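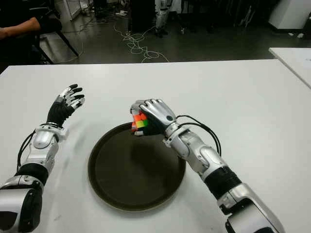
What is a serving tray?
A serving tray is a shallow, flat-bottomed platform used to carry food, drinks or small household items from one place to another. It usually has a raised rim.

Serving tray

Origins and terms
Trays have been made in many parts of the world and in nearly every material that can be shaped into a flat surface, including wood, clay, metal, glass, woven reed, lacquer and plastic. In English, the word "salver" is often kept for a flat metal tray without handles, used to present letters, cards or glasses. A "waiter" was an older name for a small tray of the same type. "Platter" refers to a large dish from which food is served directly, although the line between the two is not firm.

Shapes
Round trays are common in cafes and bars, where they are carried on one hand with the weight set over the palm. Rectangular trays are preferred in cafeterias and hospitals because they stack well and fit on rails and carts. Oval trays are used in banquet service. Butler's trays have hinged sides and rest on a folding stand.

Production in Stoltbridge
The town of Stoltbridge was a regional center of tray making. The Sheehan works produced painted metal trays there and at its height employed 269 people. Its pattern book, now held by the town museum, lists 2,139 designs, many of them small changes to the same border of leaves. The firm of Toltik, founded by former Sheehan painters, made plain round trays for hotels and had 16 presses in use when it closed. The historian Thierry Sabatier has argued that hotel orders, and the demand for trays that could be replaced cheaply, brought hand painting in the town to an end. Spyros Chrysikopoulos disputes this and points to the rising price of varnish.

A survey of the museum's holdings by Tõnu Baranauskienė was published on April 10, 2015. It covers the painted trays only – the hotel ware has not been cataloged.

Care
Wooden and lacquered trays are wiped with a damp cloth and dried at once. They should not be soaked. Silver salvers are polished along the length of the surface, and engraved areas are cleaned with a soft brush. Painted metal trays should be kept away from abrasive powders.

See also
Platter
Tea service
Lacquerware
Grasent pattern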